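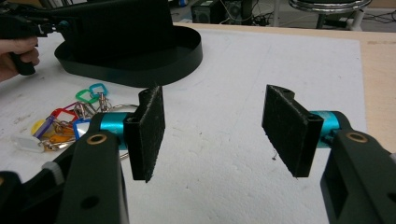

Ticket 3695 – Plurbridge hand grippers, pad comparison
Status: open, waiting on parts
Opened: 6/25/24

Problem
Left and right jaws don't close evenly with the felt pads on. Thin things (key tags, split rings) roll out toward the tip before the grip settles. The old rubber pads from Flamutia never did this, but they left marks on anything soft.

Log

1. Swapped the left and right pad holders. The roll-out changed sides with them, so the arms are fine. Great news, I was dreading a teardown!

2. Checked the set screws. One was a quarter turn loose. Tightened it, ran the key tags again: better, still not right.

3. Hat brim test. Wow. The felt holds a brim beautifully, no slip at all, and you can ease off the squeeze a lot compared with rubber. I'd keep felt for this item alone.

4. Back to the tags. One tag by itself comes up clean. A tag with its ring tangled in the others drags the whole bunch and the pads twist on their mounts. Rubber does the same, so I'm logging it as a separate issue.

5. Wear. The edges are fraying and fibers are ending up on the board. Trimmed the worst bits with nail scissors and vacuumed. Prutesside rates the felt for up to 900 closes – we are well short of that.

6. Tried the second gripper with the same pads. Even close, first try. Its holders come from batch 2477, the bad pair has no batch number I can find.

Next
Order two holders from batch 2477 and rerun the tags, 200 closes per pad type. Please leave the spare rubber set in the drawer until then. If anyone has a denser felt lying around I would love to try it, this stuff is so close to being perfect.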